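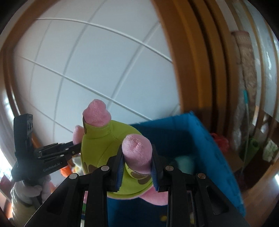

4 min read

The night shelter in Taltotby opens its doors at seven in the evening, and by half past the tea urn is usually on its second fill. On the Monday I visited, the first guest through the door was a man in his sixties who had walked in from the bus station with two carrier bags. He signed the book, chose the bed nearest the radiator and asked what was for supper. It was sausage casserole.

Four churches in the town share the work between them. Each one opens its hall for part of the winter, and a van moves the camp beds, bedding and kitchen boxes from one building to the next. The arrangement began in a cold spell, when a curate found people sleeping in the porch at St Aidan's and unlocked the hall for them. It was meant to last a week.

Last winter the shelter gave 152 bed nights. That is a small figure beside those of the cities, but Taltotby is a small town, and before the hall opened the nearest emergency bed was 30 miles away. The council would pay for a taxi if someone rang before five o'clock. Few people did. They were often not homeless until after five, when a friend came home and said the sofa was no longer free.

The guests are a mixed group. Some have slept rough for years and know every shelter in the county. Others have never been in one before and sit with their coats on for the first hour. Several had jobs when they first came. One woman worked early shifts at a bakery and left before breakfast was served, so the kitchen team began leaving a packed roll for her on the hatch.

Nobody has to pray, and there is no service in the evening. Grace is said in the kitchen before the food comes out, with the door closed. A minister is normally in the building until ten, and guests who want to talk can find one easily enough. Most of the talk I heard was about football and the state of the buses.

Training takes up two evenings in October. The first deals with fire drills, food hygiene and what to do if someone is taken ill. The second is about behaviour – how to stand, how to speak when a guest is angry, when to leave a matter to the shift leader. Helpers practise on each other. New people are put on the supper shift first and can move to the overnight shift after they have done four suppers.

The overnight shift is the hardest to fill. It runs from ten until six, with two people awake at any time, and the chairs are not comfortable. Those who do it bring crosswords, knitting and library books. On my visit the only disturbance came at three in the morning, when the boiler cut out and had to be relit with the help of instructions taped inside the cupboard door.

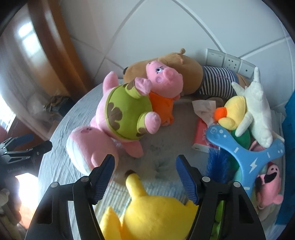 Soft toys together on a cloth-covered table.

Money comes from several places. The churches give the halls and the heating. A spring fair and a sponsored walk along the river to Kullent pay for food and laundry. The van is lent by a builders' merchant, and the bedding was bought with a grant that has since ended. When the sheets wear out, the group will have to find the money itself.

There has been opposition. When the rota was extended into March, some residents in the streets behind the Methodist church wrote to the local paper about noise and litter. The shelter invited them to supper. Three came. The smoking area was moved to the other side of the building, and a helper now walks the road with a litter picker each morning after closing. Letters still arrive, though there are fewer of them.

What happens in the daytime remains a problem. Guests leave at eight, and the library does not open until half past nine. In between, people sit in the bus station or walk about. One church is trying to open its coffee lounge for that gap, which needs another pair of helpers five mornings a week and a new lock on the side door.

A housing adviser now comes in on alternate weeks with a laptop and sits at the end of the supper table. The appointments are informal and the first questions are usually about missing papers. Many guests have no birth certificate or bank card, and replacing them can take longer than finding a room.

At six the lights went on and the porridge was put on the stove. The man with the two carrier bags had already folded his blankets. He asked which hall it would be next week, wrote the address on the back of his hand and went to find the sugar.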